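Das Comeback der Stoffserviette

September
Von Maxine Whitcombe

Papier war gestern. Zumindest in Veltmont, wo seit dem Frühjahr kaum ein Lokal noch Wegwerfservietten auf den Tisch legt.
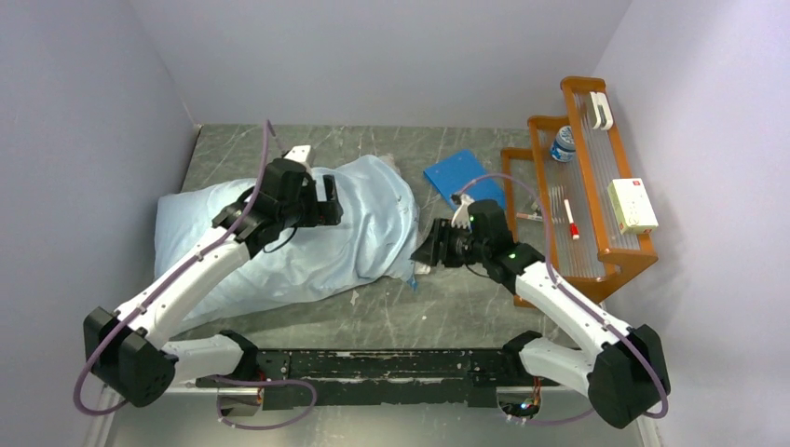
Heller Stoff auf dunkler, marmorierter Fläche.

Angefangen hat es im Després, kleines Bistro, 14 Tische, immer voll. Wirt Rui Vilela hatte genug von den Kartons im Keller. 2.000 Papierservietten die Woche, alles in die Tonne. Also Leinen. Gebraucht gekauft, aus einer Hotelauflösung in Widden, 242 Stück, manche noch mit fremdem Monogram. Die Gäste fanden es gut — und fragten nach.

Dann zogen die anderen mit. Yogesh Malhotra vom Lokal gegenüber nimmt Halbleinen, trocknet schneller, knittert weniger. Er wäscht bei 60 Grad, ohne Weichspüler. Der legt sich wie ein Film auf die Faser, sagt er, dann saugt nichts mehr. Rotwein? Sofort Mineralwasser, später Gallseife. Kurkuma bleibt trotzdem. Die gelben Tücher wandern in die Küche.

Rechnet sich das? Vilela hat 1.480 Euro ausgegeben, Waschmaschine nicht mitgezählt. Nach gut einem Jahr ist er drüber weg, glaubt er. Bügeln ist der Haken. Dienstags, wenn zu ist, steht er selbst am Brett, drei Stunden, Radio an.

Wer zuhause anfangen will: sechs Stück reichen erstmal. 45 mal 45 Zentimeter, alles kleinere rutscht vom Schoß. Vor dem ersten Gebrauch zweimal waschen, neues Leinen ist störrisch und läuft ein. Flohmarkt lohnt sich fast immmer.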